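Demonstration collection (robot learning)

We use cookies to remember your settings and to count visits. By continuing to read you accept this. Accept | Read more

Demonstration collection is the work of recording examples of a task, so that a robot control program can learn the task from them. One complete recording is usually called an episode or a demonstration. In most cases the examples are made by a person who moves the robot from a distance or by hand, while a computer stores the positions of the joints, the state of the grippers and the pictures from one or more cameras.

The method belongs to the wider field of learning from demonstration, also called imitation learning. It is used for tasks which are difficult to write down as fixed rules, for example folding cloth, opening containers or handling fragile food.

Terms

The person who makes the recordings is named the operator, or sometimes the demonstrator. A group of episodes of the same task is a task set. The program which is trained on the task set is called the policy. The word "rollout" is kept for an attempt made by the policy alone and should not be mixed with "episode", although older texts use both words for the same thing.

Methods of recording

In kinaesthetic teaching the operator holds the arm and leads it through the movement. The hands of the operator are then often visible to the cameras, and this can disturb the training. It is also tiring with two arms, as each arm needs at least one hand.

In teleoperation the operator moves a second device, and the robot copies the movement. The device can be a smaller arm of similar shape (a leader arm), a hand-held controller or a glove. Leader arms are common for two-arm work. Their disadvantage is that the operator normally feels little of the force at the gripper, so the pressure on the object must be judged by eye.

A third method uses a hand-held gripper with a camera and no robot. It is cheaper and can be carried to kitchens and workshops, but the movements must later be fitted to the reach of a real arm.

Two-arm tasks

Tasks with two arms are recorded as one episode with two streams of joint positions. Both streams must share the same clock. A small delay between them may have no effect in a sorting task, but it can spoil a task in which one arm passes an object to the other.

Eggs are a frequent choice for such work. They are easy to buy, they differ a little in size and colour, and they show at once when the grip was too strong. A typical arrangement has a source container and a target container within reach of the arms, with a camera near the gripper and another which looks at the whole table.
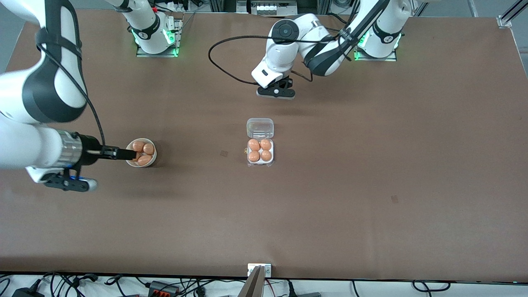
Variation of the starting state

If every episode starts from the same position, the policy tends to learn the position and not the task. For this reason the objects are moved a little before each recording. In egg tasks the usual changes are the place of the containers, the number of eggs in each of them, and the angle of the carton. The lighting can be changed also, but many groups do this only in a later stage.

The Clarkham task set is an example of a planned variation. It was recorded under the direction of Kirsten Hjaltadóttir and contains 1484 episodes of moving eggs between containers, divided over 60 starting layouts. Each layout was recorded by 3 operators. In a note of 17 February 2019, Hjaltadóttir wrote that the differences between operators were larger than the differences between layouts, above all in the speed of the approach to the egg.

Selection of episodes

Not all recordings are kept. An episode is commonly removed when a camera has stopped, when the streams do not have the same length, or when the operator has left the task unfinished. There is less agreement about episodes with a mistake which was then corrected. Jannik Wiegand removed 373 of these from the Medina task set in its first version and put them back in November, after he found that the policy did not know how to continue when an egg had slipped.

Failed episodes may be stored separately with a short label. They are useful for training a second program which judges success.

See also

Imitation learning
Stestus format (episode storage)
Drulura leader arm
Teleoperation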